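인쇄하기 | 메일로 보내기
검색어를 입력하세요 통합검색 상세검색

살톤홀름(Saltonholm) 2단 서랍 수납장, 그레이

안녕하세요, 라데일(Lardale) 수납가구 페이지 맡고 있는 사람입니다. 살톤홀름 문의가 11월부터 부쩍 늘었는데 예전 상품 설명이 너무 짧아서 이번에 싹 다시 썼어요. 제가 집에서도 같은 걸 쓰고 있어서 말이 좀 길어질 수 있습니다. 급하신 분은 치수랑 배송 부분만 보셔도 돼요!

일단 구조부터요. 맨 위는 평평한 상판, 그 바로 밑에 문 없이 뚫린 선반 칸이 하나, 그리고 서랍이 두 개 있습니다. 복잡한 건 하나도 없어요. 저는 처음에 이 뚫린 칸이 왜 필요한가 싶었는데(서랍 세 개가 낫지 않나 했거든요) 써 보니까 손이 제일 많이 가는 데가 여기더라고요. 읽다 만 책, 쟁반, 행주 같은 걸 그냥 쓱 밀어 넣으면 끝! 안쪽이 어둡게 보이는 칸이라 뭘 좀 대충 넣어 놔도 밖에서는 별로 티가 안 나요. 그래서 자꾸 더 넣게 되는 게 문제라면 문제입니다.

상판은 무광 그레이예요. 번쩍이는 느낌은 아니고 빛이 들면 아주 살짝 비치는 정도라서, 흰 그릇이나 유리병처럼 색이 없는 물건을 올려놓으면 참 얌전하게 어울려요. 주방 쪽에 두고 쓰시는 분들은 상판에 그릇 하나, 병 하나 정도만 두고 나머지는 다 서랍으로 보내시더라고요. 저도 그렇게 쓰는 게 제일 보기 좋았습니다. 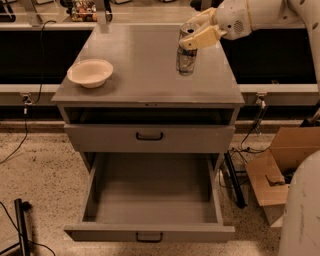 살톤홀름 그레이. 상판에 흰 볼과 뚜껑 있는 유리병, 아래 서랍은 연 상태.

서랍 얘기를 좀 더 할게요. 손잡이는 검은색 ㄷ자 모양이고 두 서랍이 같은 걸 씁니다. 앞판 한가운데에 달려 있어서 왼손으로 당기든 오른손으로 당기든 상관없고요. 저는 한 손에 뭘 들고 다른 손으로 여는 일이 많아서 이게 은근히 고마워요. 속은 겉과 같은 그레이에 바닥이 평평하고 옆면이 곧게 서 있어서, 칸막이나 작은 상자를 넣어 쓰기에 편합니다. 칸막이는 따로 파는 탈론(Talon) 정리 칸막이가 딱 맞게 나와 있는데, 집에 있는 상자로도 충분하니까 꼭 사실 필요는 없어요. (이런 말 쓰면 혼나려나요.)

위 서랍에는 수저나 가위, 테이프 같은 자잘한 것, 아래 서랍에는 큰 접시나 반찬통처럼 무게 있는 것. 이렇게 나누시는 걸 추천드려요. 반대로 했다가 매번 허리를 숙여서 가위를 찾은 게 바로 저입니다. 그리고 무거운 걸 가득 담은 서랍 두 개를 한꺼번에 열지는 말아 주세요. 앞으로 쏠릴 수 있어요. 벽 고정 철물이 같이 들어 있으니 아이가 있는 집은 꼭 달아 주시고요.

치수와 가격

하중은 서랍 하나에 17kg까지입니다. 상품 번호는 663이고, 전화로 주문하실 때 이 번호만 불러 주시면 제일 빨라요. 가격은 163유로, 색은 지금 그레이 하나뿐이에요. 흰색을 찾는 분이 많으신데 저도 기다리는 중이라 드릴 말씀이 없네요... 높이는 107cm라서 서서 쓰기 좋은 키예요. 식탁 옆에 나란히 두면 수납장이 더 높게 올라오니까 이건 미리 생각해 두세요.

배송과 조립

몸통은 조립된 상태로 나가고, 손잡이와 벽 고정 철물만 직접 달아 주시면 됩니다. 손잡이 나사는 처음부터 꽉 조이지 마시고 양쪽을 번갈아 가며 조금씩 조여 주세요. 상자가 꽤 커서 엘리베이터 없는 집은 주문할 때 메모를 남겨 주시면 좋아요. 재입고분은 1월 21일부터 순서대로 나갑니다.

청소는 물기를 꼭 짠 천이면 충분해요. 무광이라고 거친 수세미로 문지르시면 그 자리만 색이 달라 보입니다. 기름 튄 자국은 주방세제를 아주 조금 묻혀 닦고 마른 천으로 한 번 더요. 유리병이나 그릇을 자주 밀고 당기신다면 밑에 얇은 받침 하나 깔아 두시고요.

같은 그레이로 맞추고 싶은 분은 라주(Raju) 벽 선반도 한번 보세요. 색감이 거의 같아서 위아래로 두면 세트처럼 보여요. 다만 라주는 손잡이가 없는 물건이라 검은색 포인트는 빠집니다. 저는 그게 좀 아쉬워서 결국 선반 밑에 검은 고리를 달았어요.

독자 댓글

초록양말
상판에 뜨거운 냄비 바로 올려도 되나요? 주방에 두려고 하는데 그게 제일 궁금해요.

└ 라데일 수납가구
바로 올리지는 마세요! 냄비 받침 꼭 쓰셔야 해요. 저도 집에서는 받침 씁니다.

mandu_house
지난번에 사서 거실에 뒀는데 뚫린 칸에 공유기 넣으니까 딱이네요. 뒤판에 선 빼는 구멍이 없어서 앞으로 빼긴 했어요. 다음 버전에는 구멍 좀 부탁드려요.

밤산책
서랍만 따로 살 수 있나요? 아래 칸을 아이가 밟아서 앞판이 휘었어요ㅠㅠ

└ 라데일 수납가구
앞판만 따로 보내 드릴 수 있어요. 상품 번호랑 위 서랍인지 아래 서랍인지 적어서 메일 주세요.

오후네시
흰색 나오면 알림 받고 싶습니다. 그레이도 예쁜데 저희 집 벽이 회색이라 다 묻힐 것 같아요.

인쇄하기 | 메일로 보내기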